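The Lights Over Brerness

The first call came to the harbor office at Brerness a little before midnight. A man on the coast road said three lights were standing over the water in a row, and they were not moving. The clerk on duty wrote it down, told him it was probably a fishing boat, and went back to her paperwork. Then the phone rang again.

By morning the office had a page of notes from people who did not know one another. They described the same thing: three orange lights, low over the bay, silent, with even gaps between them. Several callers said the middle light went out first. One woman said her dog refused to leave the porch until sunrise.

That was in February, and people in Brerness still talk about it. The town has a little over 2000 residents in winter, and it is hard to buy a loaf of bread there without hearing a theory.

Elaheh Zarei runs the bakery across from the ferry landing. She saw the lights from her back step while she was waiting for the ovens to warm up. She does not believe in visitors from other planets and told me so before I had taken off my coat.

"I know what a boat looks like," she said. "I've lived here all my life. Boats go up and down with the water. These stayed put, like they were nailed there."

She watched them for as long as it took to drink a cup of tea. When she went in to check the ovens and came back out, the sky was dark. She heard no engine.

Other accounts are harder to square with hers. A couple driving home from Mansour, the next town inland, pulled over because they thought the lights were following their car. They put them over the hills, on the opposite side of the road from the bay. A teenager on the north side of town counted five lights, then changed his mind and said three. He had tried to film them with his phone, but the clip is eleven seconds of black with a smudge in it.

Reports from this stretch of coast go back a long way. The local paper, which closed years ago, printed a letter about "lamps over the water" signed by a lighthouse keeper. Older people in the villages called them the herring lamps and said they came before a good catch. A fisherman I met on the pier said his grandfather used to row out toward them and never got any closer.

Hanan Farah has spent much of her adult life collecting stories like that one. She taught high school physics until she retired, and she now keeps a private archive in two rooms above a hardware store in Mansour. She calls it the Flasow file, after the first village where she took down a sighting. It holds more than 1000 reports, most of them handwritten, sorted by place and then by hour of the night.

Farah sends most of them back to the ground very quickly. Venus accounts for a large share, and so do aircraft coming in to land, which can seem to hang still when they fly straight toward a viewer. Sky lanterns went in and out of fashion. Flares show up near the firing range. She marks each solved case with a green pencil, and the drawers are mostly green.

The Brerness lights have no green mark yet. Farah drove out the next day and asked each witness to stand where they had stood and point. She took a compass bearing from every spot and drew the lines on a chart. Most of them crossed over open water past the mouth of the bay. The couple from the car did not fit, and she thinks they may have seen something else, perhaps the mast lights on the ridge, through a break in the trees.
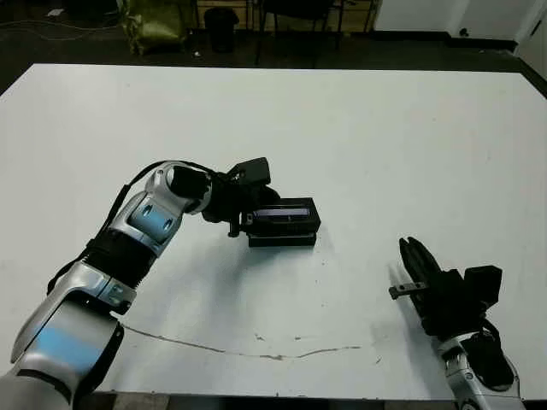

Her best guess is a mirage. On a cold, still night a layer of warmer air can settle above the sea and bend light coming from beyond the horizon. A row of ships a long way out may then look as if it is floating, and the image can stay steady even when the boats are rolling. The orange color would fit deck lamps seen through a great deal of air. The weather records for that night show almost no wind.

The trouble is the ships. Farah asked for the traffic logs and found only one vessel in the right direction, a small freighter called the Zaloveo, and it was well to the south by the time of the first call. Fishing boats of the smallest class do not have to report their position, so there may have been others. She has been asking around the harbors up the coast, without much luck so far.

Not everybody in town cares for the mirage idea. At the bar near the landing, I was told about military tests, a sunken plane, and a cable under the bay that hums at night. One man said he had been warned not to speak to reporters, then spoke to me for most of an hour. He would not say who had warned him.

Zarei has heard all of it over the counter. Farah's explanation makes sense to her up to a point, she said, but she would like to see it happen again before she signs her name to it. She has moved a chair out to the back step and keeps a pair of binoculars on a hook inside the door.

Farah added her last entry to the Brerness folder on 2021-03-18. It is a letter from a retired deckhand, who says he saw the same row of lights from the sea, looking back toward the town. She has written to ask him which year.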